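Pre-show walkthrough, Jilholm Comedy Cellar
23 May 2018
Walked by me (Kojo), with Huiling Yin on lights and Zihan Xue on the door

Doors were at 7, so I started at 5:30 and still felt rushed. Kaiwen is taping his full hour tonight for the special, so I went slower than I would for an open mic.

## Exits and aisles

- [x] **Both exit signs lit.** The one by the bar flickers a little. New bulb ordered.
- [x] **Center aisle clear.** It wasn't when I got there! Somebody had slid two chairs into it to squeeze in extra seats. Moved them back.
- [ ] **Back door opens all the way.** Opens, but you really have to lean on it. I'm leaving this one unchecked until the hinge gets looked at.
- [x] **Headcount under the limit.** We're allowed 90 and Zihan has the clicker. Comps count too, Zihan – I know you know.

## Stage

- [x] **Front edge taped.** Fresh white tape, all the way along. Comics walk backward more than you'd think.
- [x] **Mic stand base tight.**
- [x] **Stool doesn't wobble.** Sat on it, leaned on it, did five minutes of terrible material on it. Fine.
- [ ] **Cables covered.** The Tang mixer got moved for the taping, so now there's a run of cable across the stage-left steps. Taped down for tonight, but I want a proper ramp before the Trondcombe guys come through with their sketch show.

## Tables and seating

I ran my hand over the tabletops and along the edges for splinters (we had a snagged sweater earlier in May and I'm still hearing about it). Nothing caught. I gave every table a good shove as well, and one by the pillar needs a new foot. 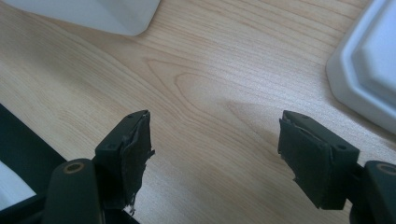

*Tabletop, light wood, grain running on the diagonal.*

- [x] **Edges smooth.**
- [x] **Candles are the battery kind.** Yes, all of them, please stop asking for real ones.
- [ ] **Table feet level.** See pillar table. Folded coaster for now.

## Lights and power

- [x] **Overhead clamps and safety chains.** Huiling went up the ladder, I held it. She wants the front wash swapped before the next taping and I agree with her.
- [x] **Extinguisher gauge in the green.** Both of them, bar and booth.
- [x] **Nothing daisy-chained.** Found a power strip plugged into another power strip behind the camera riser, and we fixed that right away.

## To do

1. Back door hinge – I'll call Aiguo Liang, he hung it in the first place.
2. Cable ramp for the stage-left steps.
3. Foot for the pillar table.
4. Bulb for the bar exit sign when it shows up.

Copy goes to the Tadelcombe office with the taping paperwork. I'll do the hinge and the ramp again on the next walk and initial them then.

K. Sulemana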